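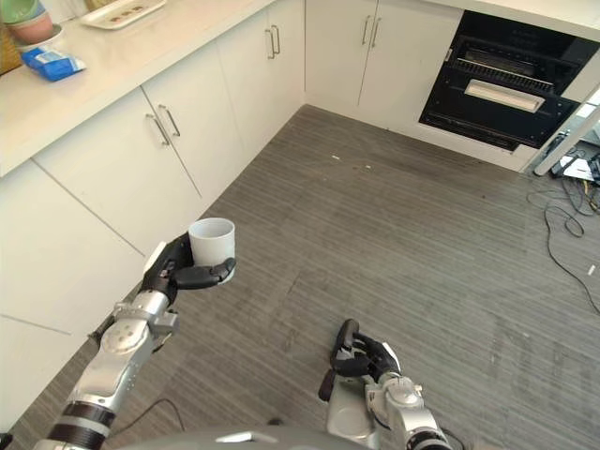
Two Arms and a Cup: Notes from the Hanrahan Kitchen

Arham is a project for teaching a two-armed robot to do small kitchen jobs by showing it a great many examples of small kitchen jobs. Whoever came up with it had clearly never met anyone who disliked housework, because the method involves doing the same piece of housework again and again, at half speed, with someone marking it.

Each example is one episode. An operator drives the arms from start to finish, the system records what the cameras saw and what the joints did, and then a reviewer keeps it or throws it away. The target for the Hanrahan kitchen is 2000 kept episodes. As of 21 September 2026 we have 389, a figure that looks better if you read it quickly.

This page collects a few views from the work, with notes. Longer write-ups are on the Donimex pages, along with the task sheets and the list of reasons an episode can be rejected, which is growing faster than the episode count.

Left hand, white cup

The cup gets carried upright, open end up, every time. A learner that sees only level cups will have strong opinions about level cups, and for now that suits us fine. The right hand has nothing to hold, so the operator has to park it somewhere and keep it there. New operators forget they own a right hand. The recording does not forget.

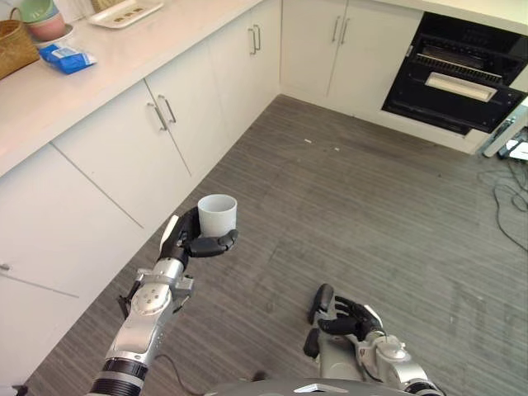

We never managed to keep the spare arm still at Flukcombe, and in the end we stopped rejecting episodes for it. The model picked up the drifting along with everything else and would wave gently at the floor while it worked. If you have the patience, be strict in the first few hundred. It's much less fun to go back and relabel them in February.

That came in from the Flukcombe group after we posted the first version of this page, and it has cost us a fair amount of sleep. The parking rule is now on the task sheet in capital letters. We also went back through the early episodes and dropped 6 that we had been fond of.

On leaving things alone

There is always a temptation to tidy between episodes. Please don't. If the counter is spotless in every recording, the learner gets the idea that counters are like that, and it is in for a shock. Move the clutter when the sheet says to move it, write down that you did, and otherwise let it sit. Operators who have spent their whole lives being told the opposite find this very freeing.

Close work

The wrist cameras see the part everyone argues about, the last stretch before the fingers meet something. From the head, most grasps look fine. From the wrist, a lot of them look like luck.
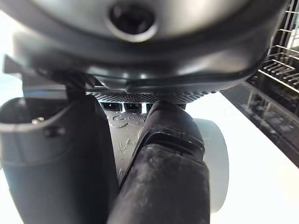

So a reviewer now watches both views before keeping anything, which doubles the viewing and has done nothing for morale. Two reviewers have to agree on contact episodes. When they disagree, the episode goes in a folder called "later," and the folder is doing very well.

More views will go up when the next batch has been reviewed. Task sheets for the coming round are already on the Donimex pages, and the cup is on all of them.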